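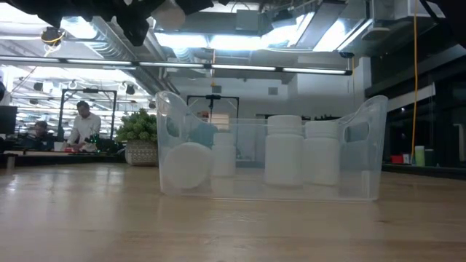

Wedding episode block - set safety checklist with comments
Production: Skostono (daily serial), season 2
Location: Stage B and the courtyard house set, Cletitz Studios
Inspected by: Hamish Rutherford, production safety
Date of inspection: 30 April 2026

Status codes: OK, FIX (before cameras roll), WATCH (usable, check daily).

The block covers the engagement scene, the two-night wedding and the fight at the gate. Scene numbers are from the blue script pages. If the writers move the mother-in-law's collapse back to the courtyard, section 3 has to be done again.

1. Access and exits

1.1 Both stage doors open fully from inside. OK.
1.2 Exit signs lit and not covered by set walls. FIX. The new bedroom flat hides the north sign from anyone standing at the mandap. Construction to shift the flat or hang a second sign.
1.3 Clear path kept behind the set. WATCH. Chairs for the wedding guests were stacked along it at the time of the walk. They were moved while I was there. The background cast wranglers need to know this isn't a storage area.
1.4 Crowd limit posted. OK. Limit for Stage B is 300, cast and crew included. The call sheet for the second wedding night is under that, but only if the drummers leave after their scene.

2. Electrical and lighting

2.1 Cables ramped or taped at walkways. FIX at the courtyard steps. The bride walks down these in a long skirt, looking up at the groom, and can't be expected to see a cable.
2.2 Fairy lights tagged and tested. OK, apart from one string over the gate with a cracked plug. Removed.
2.3 Lamps on the grid have safety chains. OK.
2.4 Generator earthed, fuel kept separately. OK. Supplied by Wijesinghe, paperwork seen.
2.5 Distribution board labelled. WATCH. Labels are handwritten and two have already smudged.

3. Fire and smoke

3.1 Ceremonial fire is the gas unit, with shut-off within reach of the operator. OK. Shut-off tested twice. The operator sits behind the priest's platform and needs a clear view of the flame, so please don't dress that side with flowers.
3.2 Drapes and canopy treated for flame resistance. FIX. Certificates are on file for the red drapes. None for the gold canopy, which came from a different supplier. No flame under it until the certificate arrives.
3.3 Extinguishers in date. OK. Number 9, by the make-up room, had been used to prop the door. Returned to its bracket.
3.4 Haze used only with ventilation running. WATCH. Sound wants the fans off during dialogue. Agreed with the first assistant director that fans go on between takes and that takes with haze are kept short.

4. Set construction

4.1 Balcony rail rated for leaning. FIX. It moves when pushed. In scene 406 the brother leans on it for the whole of his confession, and the director would like the father to grab him there as well. Rail to be braced and checked again with two people on it.
4.2 Swing in the courtyard. OK for one adult. Not for two, including in the song.
4.3 Breakaway door for the fight. OK. Spare on hand. The stunt coordinator has marked the solid side in chalk.
4.4 Floor surface. WATCH. Petals are slippery on the painted tiles. Sweep before each move with the dolly.

5. Costume, jewellery and props

5.1 Heavy headpieces off between set-ups. WATCH. The actress playing the elder sister told me she had a sore neck by lunch last block. Costume to schedule breaks and write them on the sheet.
5.2 Glassware for the thrown tray is sugar glass. OK.
5.3 Food on the wedding table labelled as edible or dressing. FIX. Some of the sweets are lacquered and look exactly like the real ones next to them.
5.4 Prop knife blunt and signed in and out. OK.

6. People

6.1 First aider on both nights. OK. Name to go on the call sheet.
6.2 Child performer hours. WATCH. The nephew's scenes are late in the running order. Bring them forward if the rain cover runs over.
6.3 Water and shade for background cast in the courtyard. OK.
6.4 Stunt rehearsal before the gate fight. Not yet done. Needs a full walk-through at half speed, in costume shoes.

General comments

The budget line for repairs on this block is $3000. The rail and the canopy come out of that first. Fatum have quoted for the bracing and can start as soon as the quote is signed.

Items marked FIX will be looked at again on the morning of the first shooting day. The June block moves to the hospital set and will get its own sheet.

Signed: H. Rutherford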